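November, late. Kettle on for the second time because I forgot it the first.

Didn't write yesterday. Or the day before. The bread thing has eaten the week. Marietjie wants the sourdough stall at Votomside to go ahead and I said yes before thinking, which is how I say yes to most things. So now there's a starter in every jar I own and flour in the keyboard.

Did the numbers at lunch. 20 loaves a bake if I use both shelves, top ones always darker. Flour is the big cost. The mill at Yousafzai sells the good stoneground in sacks but you have to go get it yourself and they close at three. Got there at ten to. Back hurts. Left knee also hurts, unrelated I think.

First dough this morning was a mess. Too wet, kitchen too cold, I went and shaped it anyway. Spread out like a pancake. Ate it toasted with butter and it was fine, sour in the good way, but you can't sell that. Second dough I held back some water and left it by the boiler. Much better. Domed up nicely, little blisters on the skin. Wrote the amounts on the back of an envelope and then lost the envlope.

Found it. Under the scale.

400 grams white, the rest wholemeal, salt 10. Starter by eye, which I must stop doing. Folds every half hour til it stops slumping.

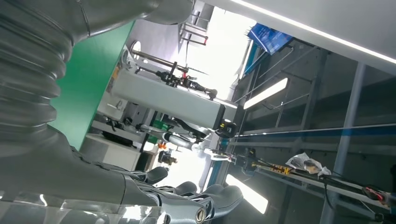

Kagiso rang while I had dough up to both elbows and told me I was underproofing, had been for years, and that if I'd only leave the thing alone overnight in the fridge I'd get my ear on the loaf and a night's sleep as well. Went on a while. Rye too, apparently everyone at the market asks for rye and I should have one by the second stall or they'll go to the pie people. I said mm a lot. Phone now has dough on it.

Thing is the fridge is full. Took out the beets and the big pot of soup, had soup for supper, had soup for second supper. Got two baskets in on the bottom shelf with a plate on top. Will see in the morning. If it's all crust and no ear I am ringing back.

Price. Still no idea. Marietjie thinks 499 for the whole first day's takings would be good going. I think that's dreaming but she's done stalls and I haven't. She also wants a name on the bags. I liked Flokimus and she said it sounds like a rash. She likes Fellow. Fellow Bread. Fellow Loaf? I don't hate it. Don't love it. Too tired to have a view.

Need: more baskets, rice flour for dusting, string, a tablecloth that isn't the one with the wine on it. A better razor. Mine drags and tears the top. Also a cash tin, the biscuit tin won't do, it still smells of ginger.

Rained from four on. Washing was out. Of course it was.

Read half a page of my book and went back to look at the starter instead. It had doubled. Stood there grinning at a jar.
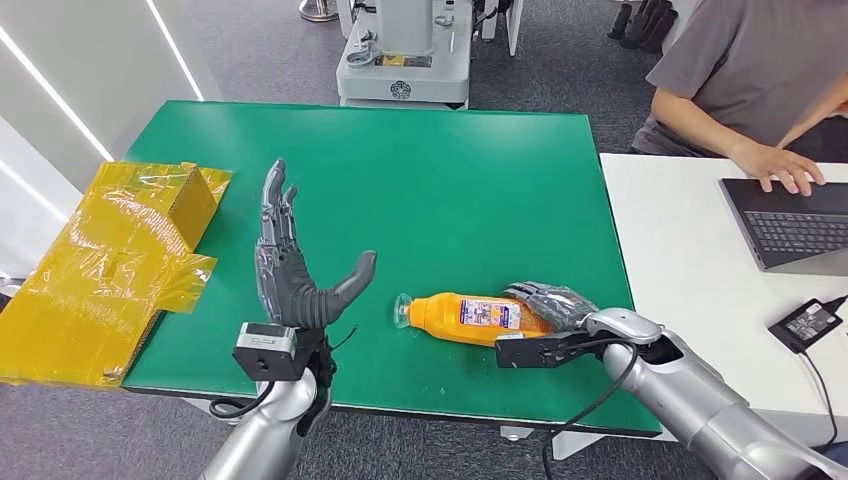 Filed under: Baking, Market, Home

5:40 a.m. Up before the alarm. Fridge dough is stiff and cold and holds its shape when it tips out, never had that before. Slashed both, one straight, one crooked. In they went with the lid on.

6:30. Lid off. EAR. A proper one, on the crooked one. The straight one split down the side but who cares. Whole house smells of it. Going to let them cool the full hour this time and not cut in early.

Cut in early. Bit gummy in the middle, my own fault. Crust is lovely.

Text Kagiso. Maybe after coffee.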